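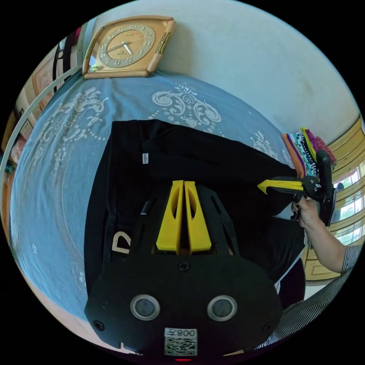
December, washing and cracking notes, cream ink on black cotton

Started 8:10 a.m. Picking up from the last entry, where the Plurkberg order came back with cracked lettering after a few home washes. Customer sent back two shirts and a polite note. Both cracked in the same way: fine lines across the wide strokes, nothing on the thin ones. The lines run across the body of the shirt, so they open up when the fabric is pulled side to side. Back of the print feels dry and you can lift a flake with a fingernail.

What I want to know before we reprint: is it the cure, the ink, or the shirts. We changed shirts over the summer (Petek blanks, the heavier ones) and went to the Flekeo cream at nearly the same time, so the job sheets don't separate them. We should not do that again.

Setup
Test print is the block alphabet screen, the old one with the nick in the R. Left the nick alone. Three groups:
Group A: Petek blank, Flekeo cream straight from the bucket.
Group B: Petek blank, the previous cream (half a tub left, back shelf, lid was on properly).
Group C: old stock blank, Flekeo cream.
6 pieces in each group. Same squeegee, same flash time, print-flash-print. Ekaette pulled all of A and C, I pulled B. Should have had one person pull everything, but she had to get the tote bags out before lunch. Her second stroke is heavier than mine. Noting it in case B comes out thinner.

Dryer
The belt dryer display said what it always says. Ran the donut probe through with a scrap shirt on top of it and the ink surface came out well short of the number on the ink sheet. Ran it again, same. Then a scrap of the old stock, which came up hotter. The old shirts are a lot lighter, so that makes sense to me. The Petek cotton also seems to hold more moisture. There was steam coming off the exit end, and I don't remember seeing that with the old ones.

So the belt speed on the wall card was set for the old shirts and we never changed it. I'm not calling that the answer yet.

Cured half of each group at the wall card speed and half at the slow speed (knob turned down until the probe read right on a Petek blank). Marked the slow ones with a laundry pen dot inside the hem, left side. Group C at slow speed got a faint shine on the ink and one had a slight scorch smell, no color change on black that I can see. Would not run those slow on anything light.

Left everything on the rack over lunch. Did the stretch test at 1:30. Grab either side of the letter, pull until the fabric stops giving, hold, let go, look under the lamp.

A, wall card speed: all cracked. Same pattern as the Plurkberg returns.
A, slow: no cracks. One has a pinhole in the second letter, looks like lint under the ink.
B, wall card speed: cracked, but finer, had to look for it.
B, slow: fine.
C, wall card speed: fine.
C, slow: fine, a bit stiff to the hand.

Main cause looks like undercure on the heavier shirt. The Flekeo ink is less forgiving than the old cream, going by A against B at the fast speed, but it holds up when it gets enough heat. B could also just be a thinner deposit from my pulls. Can't tell from this batch.

Washing
Loaded the whole lot in the shop washer at 2:15, warm, with the usual detergent, two old towels for weight. Shirts inside out. Tumble dry medium. Then repeat. I would like to see 17 washes on the slow-cured A group before I promise anyone anything, which means this runs most of the week. Tally sheet is taped to the washer lid. If you move a load to the dryer, put a mark on the sheet. If you start a load of rags in between, don't mark it.

After the first wash the A fast-cure pieces look bad without any stretching. Ink at the edges of the letters has gone chalky. One letter lost a corner. Slow-cured ones look the same as before. Black is a touch duller on all the Petek blanks and there was some gray lint in the trap, so the shirts themselves are shedding. Not an ink problem but the customer will see it as one. Ask Petek if they have a washed version.

Side note on the wash water: first rinse from the Petek group came out visibly gray. Dried a white towel scrap with them and it picked up a tint. Going to put a line on the care slip about washing separately the first time.

Cost of slowing down
The Triveck job is 800 shirts, same blank, same cream, one location front. At the slow belt speed the dryer becomes the bottleneck and one printer ends up waiting on the belt. I figure around a day and a half longer than quoted. Options are to run the belt slow and start early, or do a first pass at normal speed and send everything through twice. Ekaette doesn't like the double pass – it means catching and reloading every shirt, and they pick up lint on the way. I agree with her. Start early.

Should also check whether the third heating panel is pulling its weight. Held a hand near the exit side and it felt cooler than the entry side, which is not a measurement. Will put the probe through on the left, center and right of the belt tomorrow with the same blank.

To do
New wall card for the dryer, with the shirt written next to the speed.
Probe check at the start of every job on a new blank. Goes on the job sheet.
Reprint Plurkberg at slow speed after the wash count is further along. Tell them next week.
Order lint roller refills.
Fix the R or retire that screen.

4:40, second load is in the dryer. Lint trap cleaned before it went in.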